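Leave the Mug on the Table

Kenneth Bautista

Every November the same memo goes around our building in Bronville. Clear desks by Friday. Personal items in the locker, one mug per person, mugs to be kept in the kitchen. I have read 21 versions of it by now and I'm against all of them.

Start with the mugs. A mug at work stops being for coffee after the first year or so. Mine holds a tape measure and two dead pens. The woman across from me grows a bean in hers. Company gave us all the gray ones from Flasari when we moved in, very tasteful, and they sit in the cupboard in rows and get used by visitors. Everybody else brings an ugly one from home. Cartoon on the side, some joke that was funny for a week. Good. That's how you know which end of the table you're sitting at.

The clean desk people will tell you it's about focus. I tried it. Six weeks at the Irport office, white tables, nothing on them, everything in a drawer. I spent those weeks opening and closing the drawer. Needed a marker, drawer. Needed the other marker, somebody elses drawer. By the end I was writing on the back of my hand. The table looked great in the newsletter.

A shared table is a different animal from a kitchen counter or a bedroom floor and the tidying books never seem to get this. Stuff left out on a work table is stuff in the middle of being used. The coil of cable is there for tomorrow. Put it in a labeled bin in the closet and tomorrow starts with ten minutes in the closet, plus the bin is mislabeled, plus you come back with teh wrong cable.

I do believe in a cloth. One big piece of fabric over the part where the work happens, ironed or not, who cares. My aunt in Bañez did her sewing, her bills and her radio repairs on the same one. Cloth means busy, bare table means put your lunch here. Cheaper than a policy.
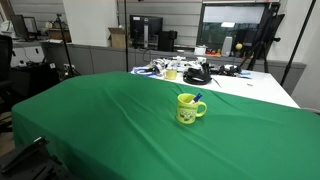 Green cloth, yellow-green mug, marker parked in it.

Look at where the marker is. No drawer, no caddy, cap up, grab it and go. Further back there's a heap of cables and gear that would give the memo writers hives, and still a good stretch of bare white table left over. Plenty of room to work. I'd sit down there today.

So my counter-memo, short. Wash anything that had food in it. Keep the walkway clear. Leave the rest where people put it, and if you need the mug for coffee, go use a gray one.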